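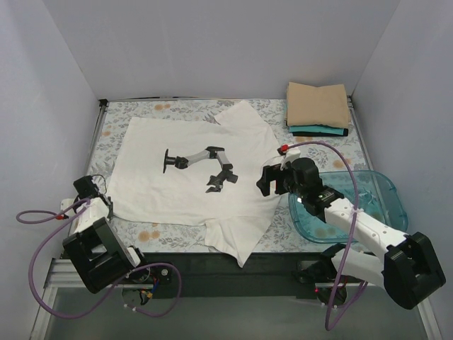 Figure 7. White T-shirt with a printed graphic, partly folded back on itself, on a floral cloth.

4.3 Printed T-shirts and the problem of the inactive garment

The printed T-shirt presents a particular difficulty for any study of how long clothing stays in use. It is cheap to obtain, it is often received without being chosen, and it is rarely thrown away at a clear moment. Many respondents in the Nasorham and Titeo samples could say when they had bought a coat or a pair of shoes, but were unable to place even their favorite T-shirts within a given year. For this reason the T-shirt was treated as a separate class in the household inventory and was not combined with other knitted tops, as had been done in the pilot.

The inventory recorded 2848 garments in all, of which 1214 were T-shirts. A garment was coded as printed if it carried any words, picture or emblem larger than the palm of the hand (Figure 7). Small chest logos and woven labels were excluded. Where a print had worn away so far that its subject could no longer be made out, the garment was still coded as printed, and the condition of the print was noted in a separate field.

Respondents were asked to place each T-shirt in one of four groups: worn outside the home, worn only at home, used for another purpose, or kept but not worn. The third group covers sleepwear, painting and yard work, and shirts set aside for rags but not yet cut. The line between the second and third groups was hard to hold. Several households in Titeo regarded a shirt worn for sleeping as being in full use, while households in Nasorham tended to describe the same shirt as "finished." The interviewers were told to accept the respondent's own term and to write it down in full. Recoding was carried out later by two readers working apart, and disagreements were settled by a third.

Plain T-shirts moved through these groups in the order that earlier work on clothing use would suggest. They were worn outside until the collar lost its shape or the fabric thinned, then worn at home, and then put to some other use. Printed T-shirts did not follow this path as closely. A large share entered the home as gifts, event clothing or workplace handouts and were placed directly in the second or fourth group. Others stayed in the first group well past the point at which a plain shirt in the same condition had been moved down. In the interviews, respondents tied this to the occasion on which the shirt was received, to the person who gave it, or simply to its fit.

Storage also differed. Shirts in active use were kept in drawers or on open shelves, most often folded in thirds with the print facing up. Inactive printed shirts were found in suitcases, in boxes under beds and, in the older Titeo apartments, in the cabinet above the hallway door. Garments stored in this way were easily missed on a first visit. The return visits made in June added enough of them to change the balance between the second and fourth groups, and the figures from the first round should not be cited alone.

Two limits should be noted. First, the age of a printed shirt was sometimes taken from a date in the print itself, and such dates may not match the year in which the shirt entered the home. Second, the coding guide drafted by Anca Dumitrescu was revised after the Nasorham visits had begun, so that the earliest records there lack the field for print condition. These records were kept in the totals but left out of the comparison of wear given in Section 4.4.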